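Main page | Contents | Related articles | Recent changes | Print this page

Household tidying by machine

Household tidying by machine is a branch of service robotics concerned with picking up loose articles in a home and putting them where they belong. It is usually treated apart from floor cleaning, which machines have done in ordinary homes for many years. As of September 7, 2018, no machine on general sale could tidy a furnished bedroom without help.

The main difficulty lies in the variety of the objects. A factory arm handles one part, presented in the same position each time. In a bedroom the same arm may meet soft toys, paper tissues, sandals and thin plastic bags, each of which bends, slides or tears in its own way. Plush toys are forgiving to grip but hard to place neatly, as they have no fixed shape.
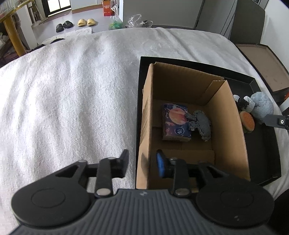 Sorting into boxes and trays adds a further problem. The fingers must reach over a wall of card without crushing it, and must let go of the article without dragging its neighbours out. A box resting on a bed may also shift as the mattress gives way beneath it. Rubber fingertips help with smooth packets but are less useful on long fur.

The Laleter trials, held at Grulbridge, remain the fullest published study of the subject. Over 90 days, 3 machines made 3,229 attempts to lift a single article from a bed or tray and place it in a box. Of these, 1,203 were completed without a person stepping in. The Onoment arm did best with stiff packets and worst with small figures lying against one another.

Shop-floor packing is further advanced. The Shetty packing line fills cartons with mixed goods, although staff still set out the items beforehand and close the lids by hand.

See also: Bed making by machine; Laundry folding; Bin picking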